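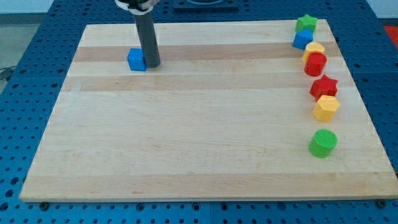

The author
Process engineer and occasional writer of short fiction

Open House

The invitation said 5 p.m. and gave the dress code as closed shoes. I had on closed shoes. Grileck had sent me to see whether the Bestari cell was worth a line in next year's budget, and had given me a form with a box for yes, a box for no and a large box for remarks.

Jurivard occupied the back half of a building that had once packed seed. The guide wore a gray coat and spoke in specifications. Repeatability, cycle time, mean hours between faults. The arm had completed 4,000 pushes since November, she said, and 200 of those had been thrown out of the log.

"On what grounds?" asked a man from Majimbun.

"Grounds vary."

We stood behind a strip of yellow tape. On the blue table was a cutting board, the striped maple-colored sort my sister keeps for bread, and on the board were the blocks. Most of them ran down the right side in a line that bowed a little toward the edge, stars and cylinders and a hexagon. The blue cube was by itself on the left with the gray finger against it.

"The command is typed in plain language," the guide said. "The operator writes what she wants moved and where. The arm has no hand. It can push."

"Why no hand?" I asked.

"A hand adds failure modes."

I wrote that under remarks.

The operator typed. We could see her screen from the tape: blue cube to the others. The arm thought about it for a time I judged to be long. Then the finger slid the cube a short way to the right, lifted, moved around behind it, came down and slid it again. The sound was a dry scrape, like a chair being moved in the apartment upstairs. The cube drifted toward the front of the board. The finger corrected. The cube drifted less.

The man from Majimbun said that a child could do it in one motion.

"Yes," said the guide. "We would need 1,000 children."

He laughed. She looked at him until he stopped, then explained the lighting.

I have watched palletizers, pick lines and one machine that did nothing but turn jars so the labels faced front. I know what to look for. I look at the cables, the floor around the base, and the face of whoever stands closest to the stop button. The operator had her chin on her fist. She was watching the cube the way you watch a pot, and when it came to rest short of the yellow hexagon she leaned an inch to the right.

The arm went around behind it again.

At the end there was coffee in the front office, and the guide took questions on payload, which was small, and on price, which she would send. The man from Majimbun had left to beat the traffic. I asked if I could go back and see one more run. She checked the clock and said the cell was scheduled until seven.

The operator had typed something new by then, but she had cleared the line and I couldn't read it. The finger was over the green star, at the far corner — it hung there, then came down on the near side and pushed the star away from everything else.

"Is that right?" I said.

"It's what I asked for," she said.

I stayed for two more. On the form I left both boxes empty and filled the large one, and when I ran out of room I turned it over.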